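I'd been looking forward to the Trunimel open day since May, when Jérémie Cordier waved a leaflet at me over lunch and said they did robots on screen as well as the bolted-down sort. So off we went, 80 of us in the morning group, all badges and biscuits. The simulation room was first and it was packed! They start you off with the gripper's own view, looking straight down, and it took me a good minute to get my bearings with all those shadows.

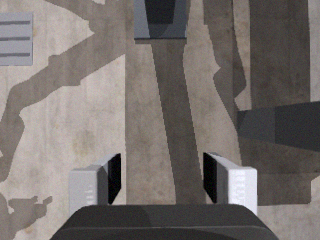 Open days & visits

Jérémie asked about the shadows straight away (he would). Our guide said they change the light and the surfaces from run to run, 200 versions of a job if they've got the evening free, so the software doesn't get too comfy with one view. Then she put up the wider view, a white arm on its pedestal beside a long cream table, with a multimeter, a drink can and a black thing like an audio mixer to deal with. I wanted to know why a mixer, and she said sliders are fiddly, and fiddly is what they're after.
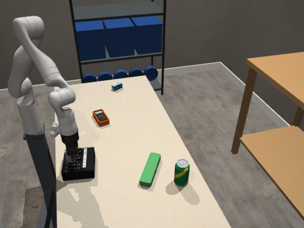 I got chatting to a chap from Olberg who'd come for the second year running and reckoned the queue for the desks was twice as long this time. Worth the wait, mind. The close-up of the slider panel was my favourite bit – it's upside down from where the gripper sits, so you're reading the channel numbers on their heads, and the knobs are all at different heights bar a couple. I'd have been hopeless at it. 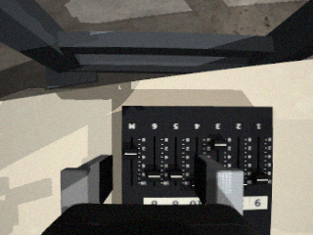 Lunch and the Pliteta stand

Soup, rolls and a very decent lemon cake, served in the canteen across the yard. Pliteta had a stand by the door and were giving out pens, and I came away with four. Parking is at the Rivera end, so follow the signs and ignore your satnav.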